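Home Programmes Gallery Publications Visit Contact

Search this site Enter keyword Go

Gallery: Household Work and the Machine

The Urari Centre for Domestic Technology studies a plain question: which of the chores done in homes and small shops can at present be handed to a machine, and which cannot. Our gallery accompanies the Kimstead programme, now in its second year, and is intended for housing providers, care managers and members of the public who have asked to see what the work consists of.

The programme maintains a register of 41 chores. Each is divided into steps, and each step is graded by the same panel against the standard expected of a paid domestic worker. A chore is entered as achieved when a machine completes it unaided in 40 consecutive attempts, in a home it has not previously worked in. Teresa Guerreiro, who chairs the panel, has asked that the word "achieved" be used in no other sense in our publications, and the captions in our gallery follow that rule.

Floor cleaning remains the strongest entry. Moving closed cartons along a stockroom shelf, tested at the Jasmont premises, has also been achieved where the cartons are rigid and of a known size. Work involving cloth has progressed more slowly. Bedrooms have therefore been given a section of their own, covering the clearing of beds, the straightening of sheets and the placing of pillows.

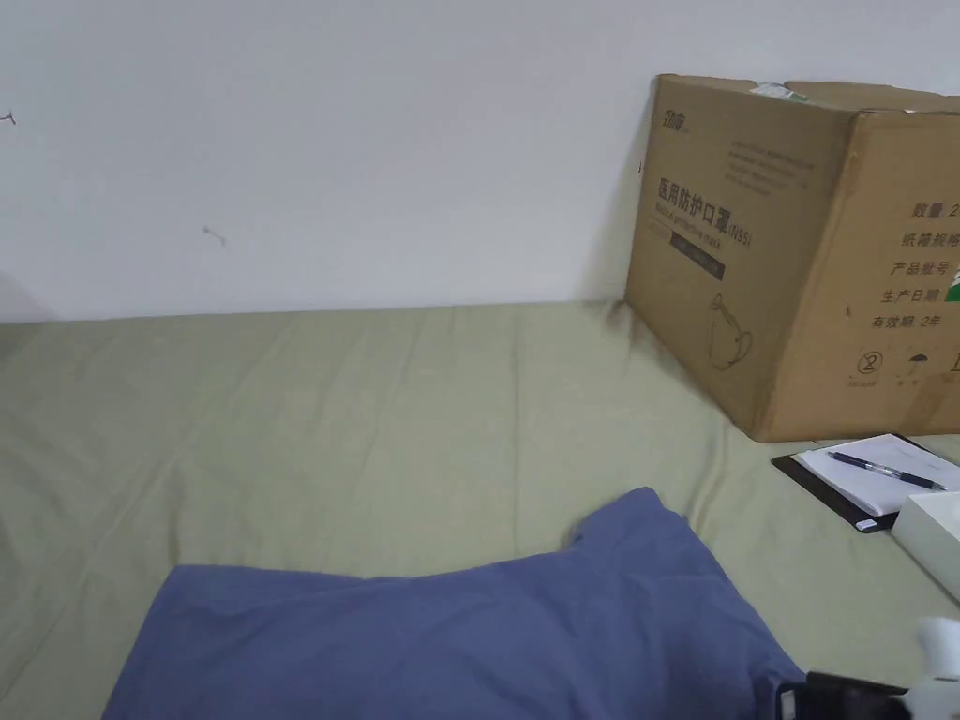
Bedroom work: a creased green sheet, a rumpled pillow, and a carton marked for N95 medical protective masks. Clearing the bed and smoothing the sheet are graded as separate steps.

A bed in daily use is seldom a bare bed. Before a sheet can be straightened, whatever has been put down on it must be lifted and placed elsewhere, and the articles differ greatly in how they should be held. A large carton calls for a wide grasp or a steady push. A pen resting on paper requires a fine one, and the paper should not be creased in the process. The panel deducts marks for any article set down where a resident would not think to look for it.

Pillows present a further difficulty, as their shape changes when they are gripped. In the July trials the Ejigu system was given 200 attempts at placing a pillow squarely at the head of a bed and met the standard in 100 of them. Benedicta Gbeho, who supervised the trials, recorded that most of the remaining attempts ended with the pillow on the bed but at an angle. Pillow placing is accordingly listed as partly achieved. Sheet smoothing is listed as not yet achieved.

The grading notes for bedroom work were prepared by Dzifa Lamptey and Mansa Amissah and may be consulted in the reading room on request. Enquiries about the reproduction of material from the gallery should be addressed to Viorica Lazarević at the Publications Office.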